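Why Students Stop Using the Mirror: Reflection, Lighting and Lateness in a Shared House
Term project report, Design and Everyday Life
Submitted 5/18/21

Background

The project began with an argument about the bathroom. Four of us share a house on Skorcombe Road, the house has one bathroom, and the bathroom has the only mirror with decent light. Between seven and eight in the morning the line for it runs down the hall and is not friendly. My first proposal was a study of plumbing. My instructor suggested I look at what people were doing in there, within reason, and the plumbing fell away.

What they were doing was mostly standing in front of the mirror. So the question became a small one: why do people with a perfectly good mirror in their own bedroom walk down a cold hallway to use a worse one?

Method

I asked students in the Prerkness and Rarnis residence halls to keep a one-page diary of every time they used a mirror on purpose. Windows, spoons and dark phone screens were excluded, which caused more complaints than any other rule. I handed out 70 diaries and got 45 back. One of those was a grocery list, but it had the diary printed on the other side and the diary was filled in, so I kept it.

The returned pages recorded 635 mirror visits. I sorted them by room, time of day and stated reason. "Stated" is doing a lot of work in that sentence. People wrote "checking teeth" with a frequency that would alarm a dentist.

I also borrowed a light meter from the photography lab and took readings at face height in front of as many mirrors as their owners would let me near. The lab wanted a deposit larger than my share of the gas bill. I got it back.

What the diaries said

Of the 635 visits, 475 were to a bathroom mirror. Nearly everyone who answered also had a mirror in the bedroom, and several had bought theirs specially. They liked these mirrors. They described them with real affection, then went and used the other one.

Three explanations came up again and again. The first was light. Bedroom mirrors in both halls tend to hang opposite the window, so that in the morning the person using one is a dark shape with hair. The second was water. If you are going to wash your face anyway, you are already standing there. The third was harder to sort, and I ended up labeling it "mood." One diary said the bedroom mirror was "for when I have time." Another said it was "for looking nice in, not for finding things out."

I had planned to drop the mood entries as unscientific. There turned out to be too many of them to drop.

The decorated mirror problem

The light readings backed up the first explanation but didn't finish the job. A few bedroom mirrors were lit as well as the bathroom ones and still got passed over. When I went back to the diaries, these were mostly the pretty ones: carved borders, painted borders, borders with flowers. 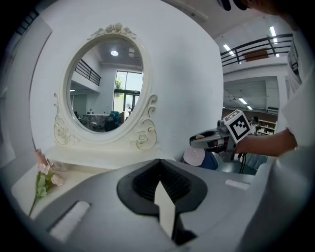
My reading is that a fancy mirror is treated as furniture first. It gets chosen to suit the room, it goes where it looks good, and where it looks good is seldom where a person can get a contact lens in. The vanity table makes this worse. A vanity assumes you will sit down. According to the diaries, hardly any student sits down before noon for any purpose other than putting on shoes.

I tried one cheap fix. In our own house I moved a plain desk lamp to sit beside a bedroom mirror for two weeks in December, when mornings are darkest and tempers shortest. The line in the hall got shorter for four days. Then somebody needed the lamp for a desk.

Limits

The sample is small and made up entirely of people willing to write down how often they look at themselves. Those who look most may have declined out of embarrassment, and those who look least may have had nothing to report. The two halls also have very different bathrooms. Prerkness was renovated recently and Rarnis, to put it kindly, was not. I should have asked about glasses and didn't think of it until the diaries were in.

Further work

The Iordache Workshop on campus has offered scrap wood for a hinged side panel that would hold a clip-on light. I would like to build two and test them over a full semester, with a lamp that is bolted down.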